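2019-03-13

Skerkell is closing. I heard it from Tekle Zeleke, who heard it from the fish man, who apparently hears everything first and charges extra for it. Last dinner service is in April, date to be announced, which in restaurant language means whenever the landlord loses patience.

I have eaten there 57 times. I know this because I keep the receipts in a shoebox, a habit my accountant encouraged and later regretted. Fifty-seven dinners, and I could tell you maybe four of the main courses. What I remember is the bread, and the coat hooks that were too high for anyone under six feet, and the host who greeted every single person as if they had come to read the gas meter.

So of course I called for a table. So did the rest of the city. The woman on the phone told me there were 837 names on the list for the final two weeks, and the place seats 40 if one of them is thin. I asked where all these people had been in January, when I sat there on a wet night with two other customers and a waiter doing his taxes at the bar. She said she wasn't able to comment on January.

Tekle says it was always going to happen. He cooked there for two winters before he moved to Coltside, and he still talks about the place the way some men talk about the navy. The stove had one burner that only worked if you leaned on it. The owner, Siddiqui, wouldn't replace it, on the grounds that it gave the lamb character. He also wouldn't put the soup on the menu, so you had to know about the soup, and then you had to ask for it in a tone he approved of. I was refused the soup twice in my first year. The third time I got it and felt I'd been made a citizen.

Walked past at lunch to see if there was a sign. There was, taped inside the door, handwritten, with "thank you" spelled right and "neighborhood" not. Two young men were taking pictures of each other in front of it looking sad. One asked me if the food was any good. I said it depended on the night and who you were, and he nodded and took one more, sadder.

The space is going to Mivix, says the fish man by way of Tekle. Mivix does bowls. I have nothing against a bowl, I own several, but the one across from my office has a line of people ordering from a screen and then standing around with their phones out like they're waiting on test results. They'll do fine. They'll do over 200 lunches a day in a room where Siddiqui used to send people home for asking if the chicken came without the skin.
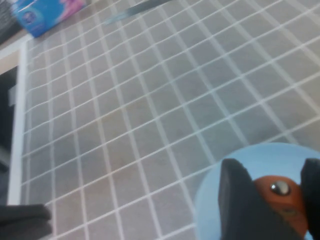
FOOD & GRUMBLING

Tried to make the soup tonight. Tekle gave me what he called the recipe over the phone, and it goes: onions, more than you think, then lentils, then "the lemon thing," then wait. I asked what the lemon thing was. He said I'd know. I did not know. I put in a lemon and a bit of peel and some of the brown spice that has lost its label, and let it go for an hour and a half while I read the obituaries for the place online. One of them called it a temple. It had a bucket in the hallway for as long as I went there.

The soup came out a kind of wall color. Not bad with enough salt. I had two bowls, so I suppose I'm part of the trend.

Called Tekle back to report. He asked if I'd toasted the lentils first. He had not mentioned toasting the lentils. He said everybody toasts the lentils, and then his break was over and I could hear somebody yelling for plates.

Still no table. I've left my name as number 838 and offered to come at five, or at ten, or to eat standing up under the coat hooks. She said she'd pass it along to Mr. Siddiqui. I asked her to mention the soup, but politely.

Need onions. Need to find out what the brown spice is before I finish it.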